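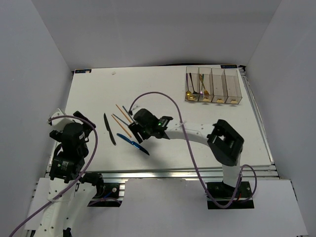 September, bench notes, finger comparison on the cutlery job

Started 8:30, quit when my eyes gave up. The question for this round: do the Tellitz fingers (what we've been running) hold up against the Climari ones on thin stuff? Chopsticks and knives lying flat on a hard white table are about the meanest thing you can hand a parallel gripper, so that's what I went with. Utensils loose in the middle, clear organizer at the back right, both arms on. Same controller settings for both sets, 30 attempts per set, and I reshuffled the pile by hand in between.

Tellitz first. Forks and spoons are fine, they've got a bit of curve so there's air under them and the tips slide right in. Chopsticks are a pain! The tip lands on top, the stick rolls a few millimeters, and then you're chasing it across the table. When two of them lie close together it's worse, you get both or neither. I logged 7 misses and every one was a chopstick or a knife.

Then Climari. Tips are thinner and they flex, which I liked a lot more than I expected to (sorry Aiguo, you did tell me). Got under the knives on the first try most of the time. Misses went down to 5.

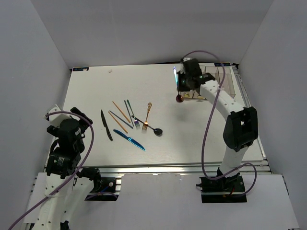 What I don't love is how they twist once there's weight out at one end. Grab a spoon by the handle and the bowl swings, so by the time you're over the organizer the thing is pointing somewhere else and you have to nudge it around to find the slot. I tried bumping grip force to 51 in the Wurkonico panel and it helped some, but the wrist motor sounded unhappy, so I put it back.

Other stuff:

Purple cables need more slack management. I kept checking the one on the right arm every time it reached toward the back.

Clear organizer is hard on the depth camera. Florêncio wants to try matte tape on the top edges, fine by me, just write it down if you do it.

Next: Climari fingers with the rubber from the Nogueira kit glued on, same pile, same 30. Aiguo has the glue.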